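The case for the slow arm

My neighbour thinks I should buy a dishwasher. He has thought this for two years, ever since I told him I was building a robot to handle glassware, and he has never accepted that a dishwasher does not put bottles in a rack. It washes them, I say. Then you put them in the rack, he says, with your hands. He has a point, and I have spent 3205 dollars avoiding it.

I belong to a shared workshop in Betdale, the kind with a kettle older than most of the members and a sign asking people to sweep up after the bandsaw. A few of us there build robots in the evenings. We get the same question as my neighbour's from nearly everyone, in nearly the same tone, and I have come round to thinking it deserves a better answer than the ones we give. The usual answers are that it's educational, or that one day this will help the elderly. I have met the elderly. My mother is one of them, and she would not let the thing near her good tumblers.

My own answer is that building a household robot at home is the only reliable cure I know for believing what you read about household robots.

Take the launch videos. A machine the colour of an expensive fridge folds a towel, someone in a linen shirt laughs, and the caption promises it will be in your kitchen by May. I used to watch these with real excitement. Then I tried to get a gripper to pick up a bottle by the neck and let go of it again in a place of my choosing. Now I watch them the way a plumber must watch a film in which somebody fixes a sink. I look at where the towel started. I look at how often the shot changes. I wonder how many towels are lying just off to the side, defeated.

Glass is a splendid teacher in this respect. You can see through it, and so can the camera, which is the whole trouble. A clear bottle in front of a patterned surface looks to the software like a slightly wobbly patterned surface. Green bottles are kinder. Labels are kinder still, and I have developed a warm feeling towards any winemaker who goes in for a big pale one. Then there is the rolling. A person laying a bottle down makes a dozen small corrections without interrupting a conversation. My code makes one large correction, after the bottle has gone past.

Kha Châu, who has the bench beside mine and a far better temper, holds that I chose a stupid task. She calls her own arm Draton and has it moving wooden blocks, at which it is superb. I don't dispute any of that. But the world's supply of wooden blocks in need of moving is well looked after by toddlers, and I wanted a job that an adult might resent doing.
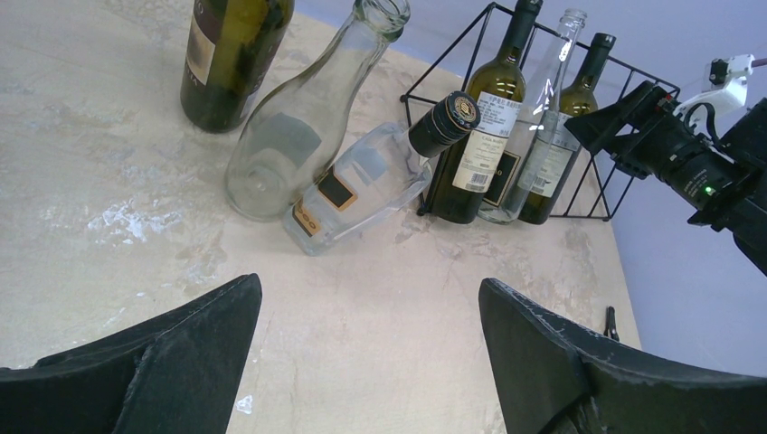
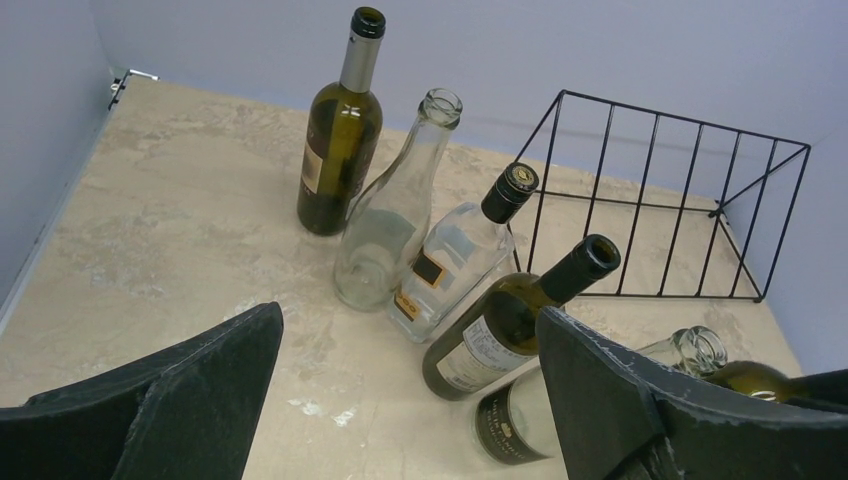 Wine and spirit bottles and the black wire rack, with the gripper in the foreground of both.

The serious objection is money, or waste, which is money with a conscience. Hobby robotics eats motors and printed brackets, and most of what we make would be laughed out of any factory. I keep a notebook, so I can tell you that my arm has made 1851 attempts at a grasp, and I won't tell you how many I'd call good. People who sail small boats in circles are never asked to justify the circles, mind you. A neighbour of mine in Tosley has a model railway that takes up his garage and delivers nothing to anyone, and he is regarded as a pillar of the street.

What I would put on the other side of the ledger is a certain kind of suspicion, properly trained. Before long somebody will try to sell every one of us a machine for the house, on a payment plan, with a subscription for the clever parts. I'd like there to be a few people on each street who know what to ask. Does it manage in bad light? What does it do when it drops something? Is there a person in another city steering it with a headset while you make your toast? A salesman can get past a customer who has read the brochure. I'd back the customer who has spent five months on a bottle neck.

I'm not against the things arriving. I'd be delighted. If a firm wants to bring one round and let it loose on my recycling, I'll put the kettle on and clear a space. I would just ask to choose the bottles myself.

In the meantime the arm and I will keep at it. My neighbour has sent me a link to a dishwasher, 600 dollars, delivery included. I've told him I'm thinking about it, and I've asked him for the measurements, as I suspect the upper rack would suit the robot rather well.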